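Cómo organizar material pequeño en cajas apilables de frente inclinado

Guía para el personal de almacén y mostrador

Ámbito de aplicación

La presente guía establece el procedimiento para clasificar, guardar y reponer artículos pequeños en cajas apilables abiertas. Se aplica al almacén central de Plikby, a los puestos de preparación de pedidos y al mostrador de entrega. Quedan excluidos los líquidos, los productos refrigerados y cualquier artículo cuyo envase original supere la altura de la caja.

El almacén gestiona en la actualidad más de 3000 referencias. Una parte considerable corresponde a sobres, bolsitas y estuches de cartón de formato reducido, que se deforman o se mezclan con facilidad cuando se guardan en cajones profundos. Para este tipo de material se utilizarán siempre cajas individuales, con una sola referencia por caja.

Material necesario

Cajas apilables de plástico con frente rebajado y ranura para etiqueta.
Etiquetas de cartulina y rotulador permanente negro.
Paño seco y paño humedecido con detergente neutro.
Hoja de ubicación del puesto (modelo Narura, disponible en la oficina de almacén).
Una mesa despejada o un tramo de estantería a la altura de la cintura.

Paso 1. Vaciado y limpieza

Retire todo el contenido del puesto antes de comenzar. No se admite la reorganización parcial, que suele dejar unidades caducadas o sueltas en el fondo. Limpie el interior de cada caja con el paño humedecido, séquela y compruebe que los bordes de apilado no presentan grietas. Las cajas dañadas se depositarán en el contenedor de retirada situado junto a la puerta de carga.

Paso 2. Clasificación por forma del envase

Separe los artículos en tres grupos:

Envases planos, como sobres y láminas.
Envases rígidos de forma rectangular, que pueden mantenerse de pie.
Bolsas y envoltorios flexibles, sin forma estable.

Esta clasificación es previa a la asignación de referencias y determina la posición del artículo dentro de la caja. Si un mismo producto se recibe en dos formatos distintos, se le asignarán dos cajas contiguas y se anotará la circunstancia en la hoja de ubicación.

Paso 3. Colocación de las cajas

Disponga las cajas en fila, una junto a otra, con la abertura hacia arriba y el frente inclinado orientado hacia la persona que retira el material. Deben quedar alineadas por el borde delantero. En los puestos de mesa se colocará una única fila. El apilado se reserva a las estanterías, con un peso máximo de 17 kg por columna.

Deje libres al menos 40 cm por encima de la fila. Este espacio permite introducir y extraer los artículos en vertical, sin arrastrarlos contra la pared de la caja.

Paso 4. Llenado

Los envases rectangulares se colocarán de pie, con la cara impresa hacia el frente. Los planos se guardarán cerca del borde delantero, donde resultan más fáciles de alcanzar. Las bolsas flexibles se depositarán también en la parte delantera, sin comprimirlas. No llene ninguna caja por encima del borde rebajado del frente. Cuando quede una sola unidad, manténgala en la zona delantera hasta la reposición.
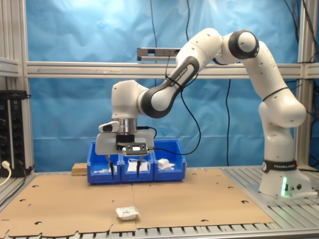
Paso 5. Etiquetado

Inserte la etiqueta en la ranura de la caja. Deberá indicar, por este orden, la denominación del artículo, el código de referencia y la cantidad mínima de reposición. Escriba en mayúsculas y evite las abreviaturas que no figuren en el listado general. No se permite pegar etiquetas adhesivas directamente sobre el plástico.

Las etiquetas provisionales se admiten durante la recepción de un pedido, siempre que se sustituyan antes del cierre de las 18:00.

Paso 6. Registro de la ubicación

Anote en la hoja del puesto la posición de cada caja, de izquierda a derecha, y entregue una copia en la oficina. Los puestos que trabajan con el catálogo Onishi consignarán además el número de lote. Cualquier cambio posterior en el orden de las cajas requiere una hoja nueva; no se aceptan tachaduras.

Reposición

La reposición se efectúa al inicio del turno. Extraiga las unidades restantes, introduzca las nuevas en la parte trasera y devuelva las anteriores a la parte delantera. El límite general es de 50 unidades por caja para sobres planos. En los demás formatos, el límite figura en la ficha del artículo.

Incidencias frecuentes

Artículos mezclados en una misma caja: vacíe la caja por completo, separe las referencias y revise las dos cajas contiguas.

Bolsas que asoman por el frente: reduzca la cantidad o solicite una caja de mayor tamaño.

Etiqueta ilegible: sustitúyala en el momento, aunque el código todavía pueda deducirse.

Consultas

Las solicitudes de cajas y etiquetas se dirigirán a Tomos Rowlands, en la oficina de almacén. Las dudas sobre códigos de referencia corresponden a Barrett Kowalczyk, del servicio de catálogo. Los pedidos de material al proveedor Hasov se tramitan una vez al mes, y la próxima revisión de existencias está prevista para octubre.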